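Will it do the washing-up? An update from the chore front

Every few months somebody sends me a link and asks whether they can stop doing housework yet. The subject line is usually just "???". So, for the benefit of all 3,234 of you, and to save my inbox over Christmas, this is where things stand on 2021-12-11.

You can't stop doing housework yet.

It has been a busy year all the same. In June Dotorari showed off a machine that folds towels, which it does very nicely provided the towel is square, dry, alone and in no hurry. I timed one at nine minutes. My mother could get through the whole airing cupboard in that, and complain about the towels while she did it. Revivport, who used to make conveyor parts and now make announcements, say their shelf-stacker will be in shops soon. They said so last year as well, with the same slides.

The more interesting work is going on in kitchens that don't exist. Practising in software is cheap, the plates can't break, and you can run the same chore 800 times overnight without paying anyone to pick things up off the floor. Steinar Mogensen, who runs a small simulation outfit and puts up with my questions, spent most of an afternoon taking me through his. The cupboards have a better wood grain than mine. The chores are things like opening doors, moving objects from one place to another, and putting things in ovens or getting them out again. The arm gets whatever objects the software deals it, so you see a hair dryer held over an open oven and you learn to take it calmly.

Steinar's view is that gripping is coming along and understanding is a long way behind. An arm can be taught to hold a thing by the handle. Knowing that the thing belongs in the bathroom is another subject altogether, and one that several members of my household have also failed.

He was kind enough not to promise me a date. I asked if 40 years was too gloomy and he asked if I wanted more coffee.
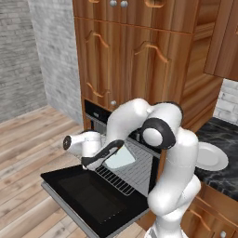

Meanwhile, on the shop floor

Readers in packing and assembly will be wondering what the fuss is about, as they've had arms bolted down next to them for years. Fair enough. A factory can be arranged so the same part turns up in the same place facing the same way. Nobody has managed this with a family of four.

Even so, Šťastný have been trying their bin-picker on mixed boxes, and a reader on the late shift writes that it copes well with anything boxy and goes to pieces over carrier bags. Elton, their next model, is meant to be better with soft goods. I have asked for a visit and been sent a brochure.

More when I've been let in. Links to the usual address, please, and put something in the subject line.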